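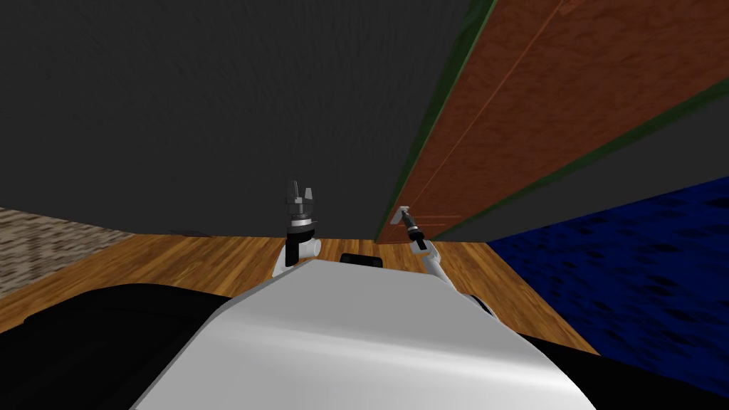 4.2 Open-day demonstration

The visit took place in September at the Eltska lab. Guests came in small groups and watched the two-armed robot work in the simulated apartment on a large screen — the same rooms used for training in Section 3. Each group stayed for two door-approach episodes and could ask the operator to restart from a new position.

Figure 4. Robot's own view in the simulated apartment. Both grippers are empty; the right arm reaches toward the lower edge of the door.

We logged every episode shown that day, 500 in total, with the Plasamard recorder. Episodes were capped at 700 control steps. Karim Darwish ran the morning groups and the second author ran the afternoon ones. No policy weights were changed between groups.

Visitors were told only that the robot had to get to the door. Many asked why the view was tilted and why so much of the robot's body showed in it. We kept the body in view during training as well, following Ho and Wollitz, and did not mask it for the demonstration. Written comments were collected at the exit and are coded in Section 5 — the form is given in Appendix B.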